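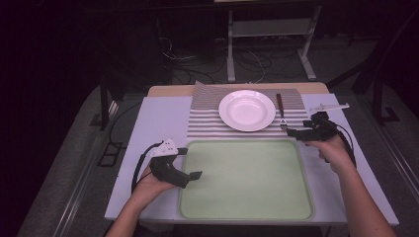 Speaker Notes
Handheld Grippers from a Shared Workshop: Notes on the Dreltalel Build
Prepared for the members' program of the Donbridge Workshop, January 22, 2021

Opening

Good evening, and welcome on behalf of the Donbridge Workshop. The subject of this talk is the Dreltalel build, a pair of handheld grippers made in the shared workshop and used for recording table-setting tasks. The talk covers the mechanical design, the layout of the task table, and the faults that remain open. Questions will be taken at the end, with the exception of safety questions, which may be raised at any time.

(Pause while the doors are closed. Confirm that the rear microphone is on.)

Purpose of the build

Members had asked for a project that could be carried through with the tools already on the floor. A complete robot arm was considered and set aside on grounds of cost. The grippers place the hand of the operator where the arm would otherwise be. The operator works the jaws directly, and the recordings show the objects from close to the jaws.

The budget approved for the build was 200 dollars. This sum covered filament, screws, threaded inserts and cable. It did not cover the recording computer, which was already held by the workshop and remains available for other bookings.

Mechanical design

The jaws are carried on parallel bars, so that the two contact faces stay square to each other as they close. An earlier version used a single pivot on each side. It held thick objects well and let thin handles roll out of the jaws. Members who wish to compare the two may ask to see the earlier parts, which are kept in the Simik cabinet beside the drill press.

Brass threaded inserts are used wherever a part is expected to come off for service. In the December revision several screws had been driven straight into the plastic, and the holes were worn after the third reassembly. The Arriaga drawing set, which is the one now in use, corrects this. Please discard older copies.

Inserts should be set with the temperature-controlled iron and left to cool under a flat block. An insert that stands proud of the surface will tilt the bracket above it -- a small error at the base becomes a large one at the jaw.

(If time is short, omit the next paragraph.)

The finger pads are separate pieces. They may be changed without opening the linkage, and the replacement takes 12 minutes with the correct driver. Pads should be replaced as a pair. A new pad facing a worn one will pull the object toward one side as the jaws close.

Table layout

The task table holds a plate, a fork and a shallow green tray, with a striped pattern laid under the tableware. The stripes provide a strong visual reference, and any shift in the layout is easy to notice when recordings are compared. The tray stands nearest the operator.

The fork is the more difficult object. Its metal neck is narrow and its handle is long, and a grip taken too far toward one end allows the whole piece to swing. Operators are asked to take it at the neck, close to the handle, and to keep the tines clear of the tray until the hand is steady. 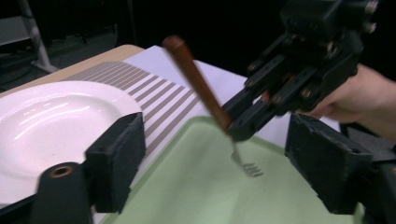

Cables and floor area

Cables are the most frequent subject of comments in the workshop log. Each gripper has a cable of its own, and the operator must be able to turn the wrist without drawing it tight. The present rule is that slack is checked before each session with both arms extended over the table. Cables are to be coiled and hung when the session ends.

Open faults

There are 2 faults open at the time of this talk. The first is play in the linkage after long use. Tightening the screws removes the play and makes the jaws stiff, and a washer of suitable thickness is being sought. The second concerns cable strain at the point of entry to the housing. A printed clamp has been drawn and has not yet been tested.

Use by members

The grippers may be booked through the usual sheet at the front desk. A first booking requires a short induction. Members are free to copy the drawings for work at home, and are requested to report any change to the jaw dimensions, so that the shared drawings can be kept current.

(Invite questions. The earlier parts may be passed around at this point. Collect them before the room is cleared.)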